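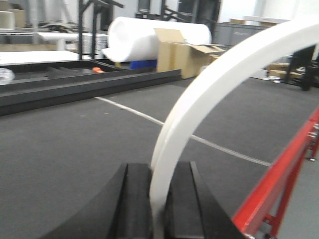
About Plundosier

Most "about us" pages say the firm is passionate. We check translations of user manuals, and we doubt anyone is passionate about that at nine on a Tuesday. We are careful, which costs more.

Plundosier started in Brirnatitz with two people and one client, a maker of kitchen scales whose German leaflet told buyers to weigh the cat. There are five of us now. We read the original and the translation side by side, mark what is wrong and send it back. We don't rewrite for style unless you ask, and we may try to talk you out of it.

You will see agencies promising perfect text in any language by tomorrow. We have read a fair amount of that text. Our longest job so far was the Gilani handbook — 2887 pages, nearly all of them tables — and we still found a mistake after it was signed off.

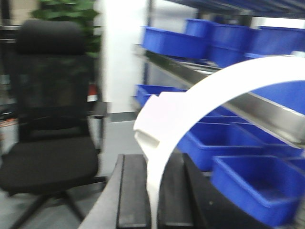 We have no mission statement. A consultant in Breritz offered us one and we asked what it would change. We are still waiting for the reply.

The sign on our building says 1758. That is the age of the building, and we would ask clients not to read anything into it.

Send us ten pages and we'll tell you whether you need us. Some people don't.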